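Gevness Bench Inspection Checklist
Two-arm cell, finger and wrist camera comparison
Inspection date: October 30, 2020
Finger sets under comparison: Nanulora (pointed), Clunura (flat pad, stored)
Controller: Owen, release 249

Section 1. Power and stop circuit

1.1 Stop button latches and releases. PASS
1.2 Both arms hold position on stop. PASS
Comment: the left arm sags slightly before the brake takes hold. Within limits. Same entry as February.
1.3 Controller log clears and restarts. PASS
Comment: log closed at 2,148 entries, no faults.

Section 2. Fingers and wrist cameras

2.1 Finger screws at torque mark. PASS
2.2 Fingertips free of chips and burrs. PASS
2.3 Fingertip in wrist camera view at full open. PASS WITH COMMENT

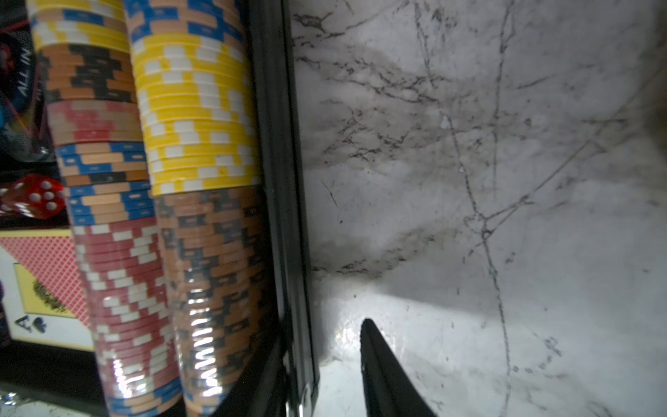
Finger visibility is the main point of difference between the two sets. The Clunura pad fills more of the lower view and hides the contact point on low objects. With the Nanulora finger the point stays readable against the marble surface, and the edge of the chip case can be judged in the same view. Glare is the remaining problem: the bright patch on the marble beside the finger is enough to shift auto exposure. Lock exposure before any comparison run.

2.4 Camera mount rigid, no play by hand. PASS
2.5 Lens clean. PASS
Comment: wiped before start. Use the dry cloth only.

Section 3. Work area

3.1 Arm bases tight on the front rail. PASS
3.2 Cables secured along each arm, slack at every joint. PASS WITH COMMENT
Comment: the corrugated cable on the right arm loops high. Check clearance at full shoulder lift.
3.3 Test objects inside reach of both arms. PASS
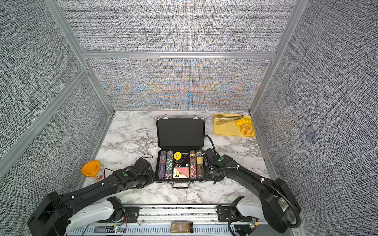 Item 3.3. Chip case open, one gripper at each side.

3.4 Loose items off the front rail. FAIL
Comment: small spice jar on the rail between the bases. Move it to the shelf before the next run.
3.5 Circuit boards on rail covered. FAIL
Comment: open since the last inspection. Covers on order.

Section 4. Two-arm hold

4.1 Grip force limit set equal on both sides. PASS
4.2 Hold released in the correct order, left then right. PASS
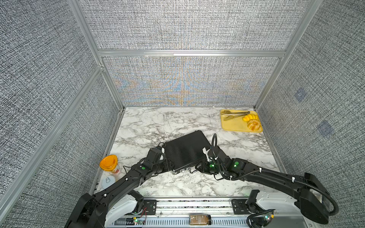

4.3 No twist fault during hold. PASS WITH COMMENT
Comment: Owen raises a twist warning earlier than the old controller did. The threshold is a default and has not been tuned for wide, rigid parts. Leave it as is until both finger sets have been through the full series, or the results will not compare.
4.4 Wrist camera usable while part is held. PASS WITH COMMENT 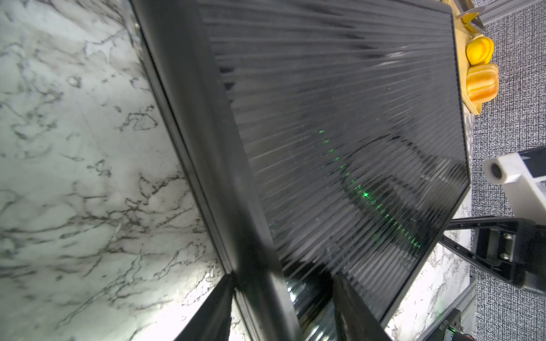

Item 4.4. Wrist view with ribbed panel; green points of light show on the ribs.

Comment: mask these points before running the edge finder on dark glossy parts.

Section 5. Service interval

5.1 Finger pads due at 3,000 cycles. NOT DUE
5.2 Wrist bearings due at 4,000 cycles. NOT DUE

Result: released for single-arm work. Two-arm work held until 3.4 and 3.5 are closed.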